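Where Things Live: Reorganizing a Small Shared Kitchen
Project report, Home and Living Spaces
Syafiqah Oei
Group members: Syafiqah Oei, Josué Fagundes, Kurniawati Krishnan
Project advisor: Ratih Entili

Why we picked a kitchen

Our assignment was to take a space that people use every day and change how it works without buying furniture or knocking anything down. Josué wanted to do the bike shed. Kurniawati wanted the laundry room at Koltdale, which honestly would have been a whole semester by itself. I pushed for the practice kitchen on the ground floor because I cook there and I was tired of opening every drawer to find a spoon.

The kitchen is small. It has one electric cooker with coil burners and wooden counters on both sides, so whatever you're making, you end up standing in the same spot and reaching left and right. That turned out to be the thing our whole project was built on, although we didn't know it yet when we handed in the proposal (sorry, Ratih!).

What we did first

We spent the first two weeks just cooking and keeping a diary. Nothing fancy – pasta, eggs, a lentil soup that Josué is still very proud of. Every time one of us had to walk away from the stove to fetch something, we wrote down what it was and where we found it. By the end we had 869 lines in the shared notebook, a lot of them in my terrible handwriting, and typing them up took me most of a Thursday.

I expected pans to be the big problem. They weren't! Most of the walking was for little stuff: salt, mugs, something to cut with. Salt was in the notebook so many times that Kurniawati started writing just "S" to save ink. Mugs came next, mainly because they were kept in the cupboard by the door, as far from the kettle as you could get.

The new layout

We argued about the layout for longer than I'd like to admit. My first idea was to clear the counters completely and put everything in drawers, because that looks so nice in magazines. Kurniawati pointed out that our notebook said the exact opposite, and she was right. If you use a thing every time you cook, it should be out where your hand can get it.

So we split the room by side. Drinks and drinking things go to the left of the cooker: glasses, mugs, the French press. Seasoning and cutting go to the right, with the salt closest to the stove, then the spice jars, then the big cutting board with the knives. The stove itself keeps the kettle and the pots we use most. 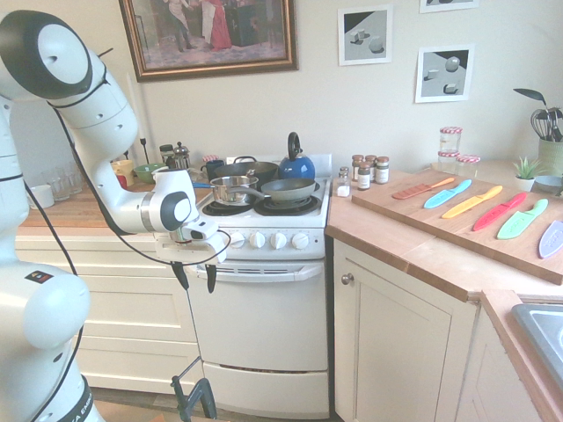 The knives were Josué's department. The old ones were all the same dark color and got thrown into a drawer together, and he wanted a set where you could say "grab the green one" to somebody across the room and have them know what you meant. He found plastic ones in different colors, and I was a snob about it for maybe a day. They do fine on tomatoes and soft cheese. They're hopeless on a butternut squash, so we kept one of the old steel knives in the top drawer for that.

We talked about giving each color a job, like red for tomatoes and yellow for bread, and even drew up a chart. Then Sugeng Menon, who cooks in there more than the three of us put together, read the chart and asked what color an onion was. We dropped the chart.

Trying it out

We left the new layout in place for 3 weeks and asked everybody who cooked there to keep using the notebook. I also cooked the same soup before and after, trying to be fair and not rush the second time. I walked away from the stove a lot less, and the trips I did make were mostly to the fridge, which we weren't allowed to move.

Two things didn't work. The first was the left counter. Glasses breed, I swear – you set out a few and the next morning the whole group has spread, and there's no room to put down a bag of groceries. We tried a strip of tape as a border and people simply ignored it. The second was the spice jars. The labels are paper and they don't like greasy fingers, so I rewrote a couple of them during the trial and I'd use something wipeable next time.

We also had a complaint that the cutting board takes up too much of the right side. It does take up a lot. I still think a big board is better than a small one balanced on top of a pile of mail, but a hook on the wall would solve it, and drilling was against the rules we'd been given.

What I'd do differently

I'd start the notebook earlier and keep it simpler. We had columns for the time, the item, the place and a comment, and hardly anyone filled in the comment unless they were annoyed. I'd also ask left-handed people what they think! Kurniawati is left-handed and mentioned only at the very end that she chops on the other side of the stove, next to the mugs, and always has.

Josué is writing up the drawer plan separately. The typed notebook and the sketch of the old layout are in our project folder, and the paper notebook is still in the kitchen if anyone wants to add to it.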